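Plant visit: Ollent, flat-pack and fitted cabinets

Six of us from the Ponenum trade group went to the Ollent plant in May. The tour started at 8:30 in the loading yard and ran until lunch. We had asked to see the two lines where robot arms took over lifting and sorting last year, and to talk with the people who work beside them.

Ollent makes kitchen and office cabinets. On the day we came the order board called for 1,496 panels by the end of the second shift. Before the change, every one of those was picked up by hand at least four times: off the saw, onto the edge bander, off again, and onto a cart. The arms now do the first and the last of those lifts. The middle two are still done by people, and the plant manager told us there is no plan to change that.

The saw area is loud and you need ear protection. The arm there is in a fenced cell with a light curtain. It lifts each panel with suction cups, turns it, and puts it on a roller bed. An operator stands at a screen outside the fence. She used to run the saw itself and had four weeks of training for the new job. She said her shoulders feel better and the day feels longer. She misses having someone across the table to talk to.

The sorting line is called Jin on all the signs, after the software that runs it. It reads a label on each part and decides which cart it goes to. When a label is smudged, the line stops and a person has to clear it. We saw this happen twice. Both times it took under two minutes.

After that we walked through to the assembly hall, which is quieter and better lit. 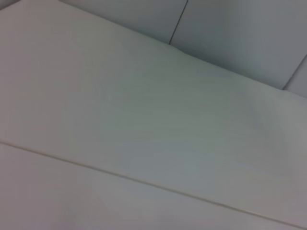 Pale panels and gray panels at Ollent.

We had coffee with 24 of the assembly staff and were left alone with them for half an hour. The main complaint was scheduling. Parts arrive at a steady pace now, so the slack time people once used for sweeping up or fixing a jig is gone. Management has since added a ten-minute stop in each half of the shift. Most people thought it should be longer.

No one was laid off, but five people who retired were not replaced. Two former lifters now do maintenance for Pider, the contractor that services the arms, and they earn more than before. The night shift still works the old way on small orders.

We left at 12:15. The next visit is to Pider's own workshop, and anyone who wants to come should sign up at the front desk.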